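Home Movement Space Checklist, with Comments
For anyone getting a knee, hip or ankle moving again at home

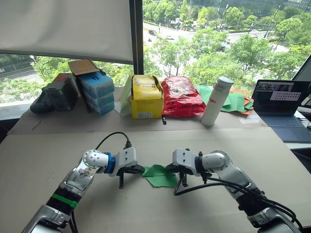 Page last changed: February, by Maarja Luik

I love this part of recovery! You're finally on your feet and the floor is yours again. Go through the list before your first session in a new room, and again any time you move furniture. Mark each line OK, FIX or N/A.

FLOOR
1. Rugs and mats lie flat, with no curled corners. - OK
Comment: The hall runner at Gralbridge kept creeping toward the door. We took it up and I don't miss it one bit.
2. Clear space of 6 feet in every direction from where you stand. - FIX
Comment: Coffee table has to go back against the wall. Nivaldo Trindade measured it twice and we were short on the window side both times.
3. No spills, pet bowls or socks (yes, socks!) in the walking path. - OK

SUPPORT
4. Chair is sturdy, has no wheels, and its back is against a wall. - OK
Comment: Wonderful old kitchen chair, solid as anything.
5. Something steady to hold within arm's reach. - OK
Comment: Counter edge is perfect for heel raises. Towel bars don't count, please don't lean on them.
6. Stair rail doesn't wiggle when you pull on it. - FIX
Comment: Bottom bracket is loose. Skip the step-ups until it's tightened.

LIGHT AND SHOES
7. You can see your feet clearly at 7 a.m. and after dark. - OK
8. Shoes have a closed heel and a sole that grips. - OK
Comment: Barefoot is lovely for balance work if your therapist has cleared it.

YOU
9. Phone in a pocket. - OK
10. Five slow breaths, neck easy, jaw loose, before you begin. - OK
Comment: My favorite line on the whole sheet - it changes how the first step feels!
11. Stop for sharp pain, new swelling or dizziness, and call your clinic.

Still open: items 2 and 6. Nivaldo will look at both again before stairs go back on the program.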